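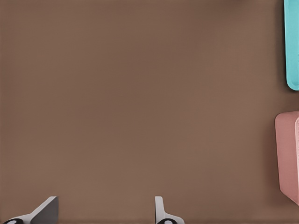

A plain brown surface, with a bit of turquoise at the right.

What Is a Customs Union?

Say the town of Pudstead makes cheese and the town of Findbridge wants to eat it. Simple enough, until somebody puts a gate on the road between them and charges money for every cheese that goes through. That charge is called a tariff. Grown-ups can argue about tariffs for years, and they do.

Now suppose the two towns sign a deal. Cheese, socks and bicycles can cross the road without paying. They also agree to charge the same tariff on anything coming in from outside. If faraway Viller sends 800 umbrellas, the charge is the same at either town's gate.

That deal is a customs union. Real countries have them too, and the European Union is one of the best known.

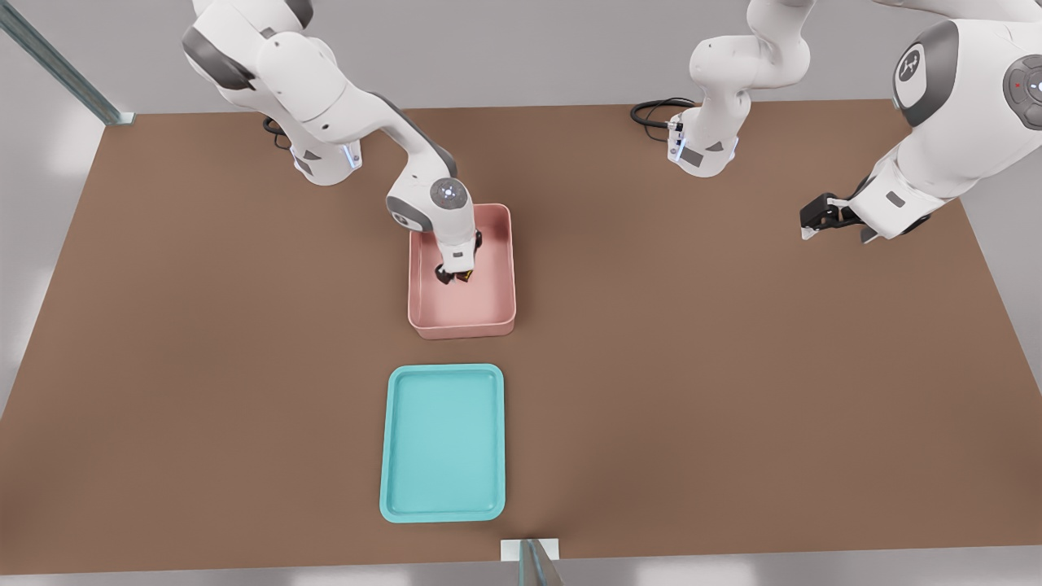 Two white robot arms above a brown tabletop, one reaching into a pink bin.

So why doesn't everyone join one? Well, Pudstead can't change its umbrella tariff by itself anymore. It has to ask Findbridge, and Findbridge may be in a mood. Some people think that's a fair price for cheaper socks. Others would like to be in charge of their own umbrellas.

Words to know
Tariff: a tax on things brought in from another country.
Import: something you buy from another country.
Export: something you sell to one.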